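Prerkier Jars: Two-Handed Demonstrations With Hand-Held Grippers

README, version 2
Last edited March 26, 2024

Summary

Prerkier Jars is a set of 657 demonstrations in which a person works with glass jars and their lids, using one hand-held gripper in each hand. It was collected at our site in Kenddale in January and is meant for training policies which learn by imitation. No robot arm was used in the recording. The demonstrator holds the grippers directly, and the motion is later converted to arm commands by the Fiadzo converter, which is kept in a separate repository with its own README.

Please read the section "Known problems" before you train. Most of the questions we received about version 1 are answered there.

What one episode contains

An episode is one folder. It has the video from the head camera, the video from the left gripper, the video from the right gripper, the pose track of each gripper, the opening width of each gripper, and a short text instruction. All streams are on the same clock. The head video begins a little earlier than the others in every folder, and we have left it in this way, so use the timestamps and do not align by frame number.

The instruction is one sentence in English, written by the demonstrator before the episode starts. We did not correct the sentences for style. Some say "jar", some say "bottle" or "container" for the same object. We think this is good for language-conditioned training, but if you prefer clean labels there is also a field named task_code with a fixed vocabulary.

Tasks

The task codes are lid_off, lid_on, move_left, move_right, swap and bring_near. In swap the two jars must change places on the table. In bring_near the jar is at the far side of the surface and must be moved closer to the person. The lid tasks need both hands, one to hold the glass and one to turn or pull the lid. The other tasks may be done with one hand, and the demonstrator was free to choose which.

Setup

The jars are clear glass and have different heights and different lids. We put white or off-white powder inside of them, at different levels. The powder gives the camera something to see through the glass, and it makes the jar less easy to tip over. For most episodes the jars are on a small black table, which stands on a wooden board laid over the carpet. The board is taped to the floor. Each gripper carries a gray plate with a dot pattern, and the pose of the gripper is computed from this plate.
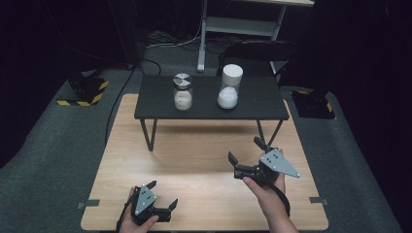
Between episodes the demonstrator returns both grippers to a low position in front of the body and opens the jaws fully. The recording is started only after this. If you see an episode where the jaws are not open in the first frame, please report it to us with the folder name, as it should have been removed in our check.

The start position of the jars is not measured. We asked demonstrators to change it after each episode by a small amount, and to make a large change after every 50 episodes. The large changes are recorded in the file layout_log.txt. The small ones are not recorded anywhere.

Gripper cameras

The camera on each gripper looks forward over the two fingers. The fingers are always in the picture, also when they are fully open, and we recommend that you do not crop them out. In our own tests with the Prollberg baseline, the policy trained on cropped images closed too early on the taller jar. The opening width in the pose file is measured at the finger tips.

Exposure was set to automatic in all sessions. The light comes from above and the background is kept dark, so the exposure may change quickly when the gripper turns from the table to the back of the room. Add brightness augmentation if your training code does not have it already.
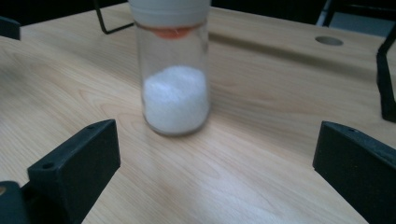 Transparent objects are the main difficulty of this set. A depth network will often return the surface behind the jar instead of the glass, and at the upper part, where there is no powder, this is almost certain. We do not provide depth for this reason. If you compute it yourself, please do not treat it as ground truth in a publication.

Known problems

1. The pose track has gaps when the plate is turned away from the tracking view. Gaps shorter than 100 ms were filled by linear interpolation and are marked with filled = 1. Longer gaps are left empty.

2. The left and right gripper videos were exchanged in one session. This was repaired in version 2. If you still use version 1, please download again.

3. In the swap task the demonstrators mostly moved the left jar first. We noticed it too late to balance it. A policy trained only on swap will probably copy this habit.

4. Failed attempts are kept. They have success = 0 in the metadata. A lid which was dropped and then picked up again counts as success if the final state is right.

5. All demonstrators were right-handed.

Split

We provide a training list and a test list. The test list holds 50 episodes, with layouts that do not appear in training. Please do not tune on it. There is no separate validation list, and you may take one from the training episodes as you like.

Terms of use

Research and teaching are permitted. Voices were removed from all files, and faces do not appear. Hands and forearms do appear in the head video, and every demonstrator gave written consent for this. Please do not try to identify persons from them.

Changes from version 1

Exchanged videos repaired. Field filled added to the pose files. Empty instruction sentences replaced with the text of the task code. File layout_log.txt added.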